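## Midsummer, the Lithuanian way

I promised a few of you at the spring potluck that I'd write something about Joninės before it came around again, and it's May already, so I'd better get going. If you've never been to one, it's the midsummer festival, it falls in late June, and it's my favorite night of the whole year. Yes, more than Christmas. I said what I said.

The name comes from Jonas, which is John, because the church tied the day to Saint John a long time ago. Plenty of people will tell you the older name is Rasos, which has to do with dew, and that the bonfires and the wreaths go back well before any saint got involved. My family used both names and never argued about it (we saved our arguing for the potato salad). In Lithuania it's a public holiday, so everyone gets the day off and half the country seems to head for a lake with a cooler in the trunk.

I grew up with a much smaller version. My parents would drive us 105 miles to the campground on Lake Iltar, and by late afternoon there would be kids running everywhere with grass in their hair and somebody's uncle already asleep in a lawn chair. The food came out early and just stayed out. The must-have is the cheese, a fresh white one pressed in a cloth until it takes on that wedge shape, with caraway seeds in it if you're lucky. You eat it with black bread and cold beer, or with honey if you're nine years old and can get at the jar. Jankauskaitė, the bakery over on the Tunora road, still makes a good one in June, and if you want it for the holiday you need to call ahead. I waited until the last minute once and ended up with a tub of cottage cheese. Don't be me!
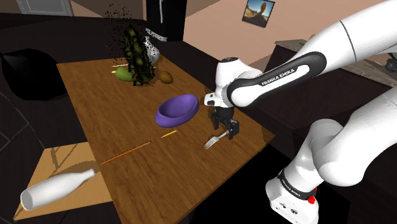
*On the table: a silver fork and a purple bowl.*

Now, the wreaths. Women and girls traditionally make theirs out of wildflowers and grasses, and men get oak leaves, especially the men named Jonas, who are treated like royalty for the night. It's a name day for the Janinas too, and in the old custom you'd hang oak leaves around the door of any house that had a Jonas in it. We had two on our side of the campground and they were unbearable about it.

I'm a sloppy wreath maker, so take this as advice from someone who has done it badly many times. Pick long stems, longer than you think. Start with something tough for the base (long grass works, so does a bendy willow twig) and wrap the flowers in as you go. Daisies hold up, clover holds up, poppies drop everything the second you look at them. Make it a bit too big, as you can always stuff more in, and a wreath that's too small just sits on top of your head like a coaster.

When it gets dark, you float them. You set your wreath on the water, usually with a small candle, and watch where it goes. If it drifts up against somebody else's, well, people will have opinions about the two of you. There's another version where you toss the wreath up into a tree and the number of tries tells you how many years until you marry. My sister needed 13 throws, and she was so mad about it that she went and sat in the car. She got married three years later, so I wouldn't plan your life around it. 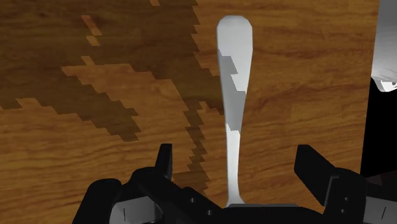
And then the fern flower, which is the part I loved most as a kid and still can't quite let go of. The story goes that at midnight, on this one night only, the fern blooms, and whoever finds the blossom will be lucky and wise and understand the speech of animals. Ferns don't flower, of course, they make spores, and I had this explained to me in school and was furious for a week. But you go looking anyway. In the stories there are all kinds of things in the woods trying to scare you off or trick you out of it, and you're supposed to keep quiet and not look back. With a flashlight and four cousins we never once kept quiet.

The grown-ups would tell you that couples went off "looking for the fern flower" too and didn't seem to care much whether they found it. I was well into my teens before that joke landed.

You're also meant to stay up until sunrise and wash your face in the morning dew, which is supposed to make you beautiful. I've done this maybe six times. It's freezing, you get bits of grass up your nose, and I always feel great afterward, though that may just be the lack of sleep.

What else? The fire, obviously. It should be on the highest spot you've got, and it should burn all night. People jump over it once it has died down some, alone or holding hands with someone, and I'm going to say very firmly that you can skip the jumping and still have a perfectly good Joninės. There's singing the whole time, the old songs with the refrains that go around and around, and you don't need to know the words. Hum until the chorus and then come in loud.

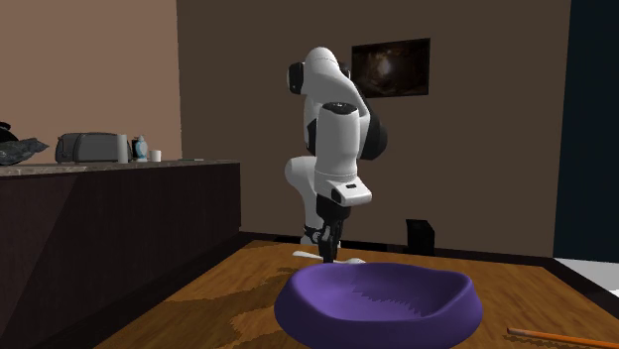
HADORA, May

So what are we doing this year? Same as last time, we're at the lower field in Hadora, the one with the creek along the back, and the gate opens at 4 p.m. The field holds 100 cars if people park like adults, so please share rides if you can. Wreath making goes from five until supper. Bring scissors and whatever is blooming in your yard, and if your yard is all lawn like mine, the ditch by the Tunora turnoff is full of daisies by then.

Supper is potluck again. We have plenty of people signed up for desserts and hardly any for main dishes, so if you were leaning toward a third poppy seed roll, could you maybe think about a casserole? Bring your own plates and something warm for later, because the field gets damp and chilly after ten, and I say that every year and every year I lend out both my sweaters.

The fire gets lit at sundown. Wreaths go in the creek after that, and please use only flowers, grass and string, no wire and no plastic ribbon. We walk down the bank and pick up the candles afterward, and we can always use more hands for that part.

The fern hunt starts at midnight from the big oak. Kids need a grown-up and a flashlight. Long pants too, the nettles were awful last summer.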